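Monday, September 27, 2021
By the workshop desk

The arm at the Brombridge shared workshop is bolted to a bench that used to hold a drill press. Its builder, a retired machine fitter who asked to be identified only by trade, has been working on it since January. The task is narrow. The arm picks up a bread roll, puts it in a basket, and later takes it out again.

"I wanted one job with a soft object and one container," the fitter said. "If I had started with blocks I would have learned about blocks."

The arm has five joints and a reach a little short of the far edge of the table. The links were cut from aluminum offcuts in the workshop bin. The joint housings are printed, and the shoulder housing is on its third version. The first two cracked at the same screw boss. The motor controller is a Dinitz board bought secondhand, and it needed a new connector and a heat sink before it would hold current for a full session.

Most of the budget went into the shoulder gearbox. "Backlash there shows up at the fingertips multiplied by the whole length of the arm," the fitter said. "I measured 3 millimeters at the tip with the old gears. You can close on a steel bar with that. You can't close on pastry."

The fingers are padded with silicone strip and driven by a single motor through a spring. Squeeze is limited in software by motor current, then limited again by the spring – the fitter does not trust the current reading at low speed.

The basket caused more trouble than the roll. A fixed camera looks at the table and the software has to find the rim before it plans a path over it. The first version of the finder, adapted from a package called Plaltside, looked for closed outlines. It did well on a plastic tray and badly on wicker.

"Light comes through the weave on the back wall, and every gap is an edge as far as the program is concerned," the fitter said. "The floor is nearly black, so there is very little to work with there. The braided rim is the one part that reads as a line."

The current version ignores everything inside the rim until the rim has been fitted, then searches the inside by color. With a dark brown basket on a pale table, an orange-gold roll is easy to separate. Its angle is harder. The stripes run across the roll, and an early build took them for its long axis and turned the wrist a quarter turn too far.
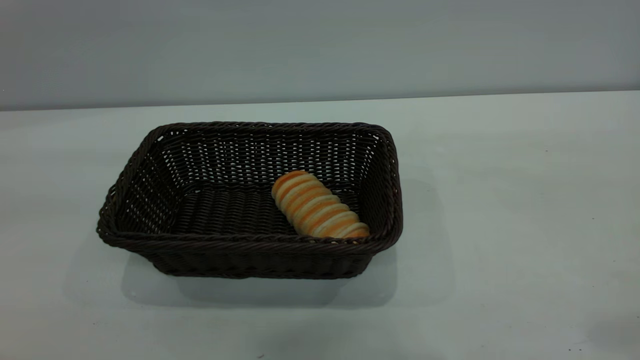
Picking from the corner

A roll near the middle of the basket can be gripped from straight above. A roll lying with one tip close to the rim leaves no room for a finger on that side. The fitter's answer is to grip toward the inner end, lift a short distance, and pause before clearing the rim.

In the last logged set, the arm made 200 attempts at removing a roll and completed almost all of those that started near the center. Corner starts accounted for 51 of the attempts and for most of the drops. The fitter keeps the log in a spreadsheet with a column for the cause, and "finger touched rim" is the commonest entry.

Asked about a suction cup, the fitter was brief. "Ridges leak. I tried it for an afternoon."

The next change is to the wrist. A Ngô bearing has been ordered to replace a printed bushing that wears oval after a few weeks of use. After that the fingers will be made narrower at the tips, which should help in the corners but will put more pressure on the crust.

The workshop has asked for the bench back on open evenings, so the base plate is being redrilled to come off with four bolts. The camera mount will stay where it is. Recalibrating it takes most of an hour, and the fitter would prefer to do that once.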